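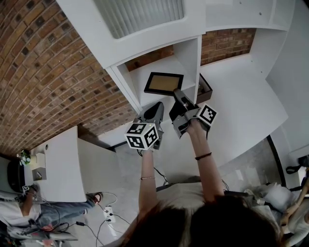
House rules for handheld gripper work: a gallery with doubts

Every site that records people doing chores with handheld grippers ends up with a rulebook. I have read a fair number of them now, and I have come to distrust most of what is in them. They tend to be written by somebody at a desk, then laminated, then hung by the door where people put their coats on. What happens at the shelf is another matter.

The rules quoted on this page come from the Kerkport rulebook, which Caltia took over in May with hardly a word changed. It runs to 14 pages. I have picked out the ones that touch the work you see at the top of the page, and put a line or two under each. The comments are mine. Where Şengül Oral or Ctibor Vávra disagreed with me, I have tried to say so fairly.

The shelf job

The job is tidying a white shelving unit, with a black-bordered picture frame as one of the things to deal with. On the task sheet this is called "simple rearrangement". I would like to meet whoever decided that a flat, rigid, thin-edged object lying at a slight tilt is simple. Try it with two sets of plastic jaws and no feeling in your fingertips.

Rule 2: "Approach objects squarely."

Fine for a mug. With a frame you nearly always go for a corner or an edge, and the gripper has to be angled to get there. Hubáček's trainers used to mark this down as a fault. Şengül argued for years that it should be marked as ordinary good handling, and she was right. If every recording shows a tidy square approach, the machine that learns from it will be hopeless the first time something is lying askew.

Rule 5: "Both hands remain in use throughout."

I can see what they were after. They didn't want one arm hanging idle while the other did everything. But "in use" is never defined, so people make small pointless movements with the spare hand to satisfy a checker. A hand held ready near the shelf is in use as far as I am concerned. Ctibor says that is too loose to check. He may have a point, but a rule that produces fidgeting is worse than no rule.

Markers and lights

Each gripper has a white cube on it, printed with black marker patterns. If these can't be seen properly, the tracking suffers, and a take that looked good to everyone in the room can be useless. So I take the marker rules more seriously than the rest.

Rule 6: "Marker faces shall be clean and unobstructed at all times."

At all times is nonsense. The operator leans, the arm turns, the shelf has an upright in it. Something will be hidden for a moment in any real job. What matters is how long for, and whether anybody looks at the tracking afterwards. The rulebook asks for a wipe with a dry cloth before each session and says nothing at all about checking the result.

Rule 7: "Confirm indicator before start."

There is a small green light near the top of the cube on the left gripper. Green is good, we are told, and people glance at it and carry on. My complaint is that the rulebook never says what to do if it changes halfway through. Stop? Finish the shelf? I asked at three sites and had three answers. For the record, mine is stop.

Hair, sleeves and jewellery

Rule 9: "No jewellery or wristbands to be worn."

This must be the least obeyed rule in the whole trade. A thin bracelet on one wrist, a dark band or hair tie on the other, and the work goes on. I am not going to get excited about it. I have never seen a take spoiled by a bracelet. What I object to is keeping a rule that everybody ignores, as it teaches new people that the rest of the list can be ignored too. Either enforce it or strike it out. Şengül would enforce it. I would strike it out, and put in a plain line about anything loose enough to catch.

Rule 10: "Long hair to be secured."

Sensible enough, and more useful than rule 9. The version used at Andow adds "and kept clear of the forward view", and that is the half that matters for the recording. A head bent towards a low shelf takes up a lot of room. Caltia left those words out and I can't find anyone who knows why.

Cables

Rule 11: "Trailing leads to be kept to a minimum."

A minimum of what? Both grippers have black cables running back from them, and there are more on the grey floor by a power strip with its plugs in. You could call that the minimum, if you were filling in the form and wanted your lunch. I would rather have a distance: so far from the operator's feet, measured, with a strip of tape to show it. Hubáček had a tape line for one season and then the floor was cleaned.

The person holding two grippers is looking at the shelf. They won't be looking at the floor, and no wording will make them. This is a job for whoever set up the room.

Other people nearby

Rule 13: "Only the operator to be present in the working area."

Lovely idea. Meanwhile one person is sitting off to the left with their legs stretched out towards the desk, and a third can just be seen over on the right with an arm up. Are they in the working area? The rulebook doesn't draw one, so you can't say they are and you can't say they aren't. Ctibor wants the words taken out until somebody marks the floor. We agree on that, for once.

Footwear comes under the same heading, oddly. "Closed shoes in the working area" is the wording, and there is a sandal by the corner of the desk. Whether it breaks the rule depends again on a line that doesn't exist.

What I would keep

The marker wipe, with a proper check of the tracking after it. The hair rule, in Andow's wording. A cable distance with a number in it, and a boundary on the floor that a visitor could find without asking.

The rest I would leave out until someone can show me a take that was saved by it. Caltia's form for suggested changes is form 301, kept in the back of the rulebook. I have sent in two. Şengül has sent in more than I have, and she is still waiting as well.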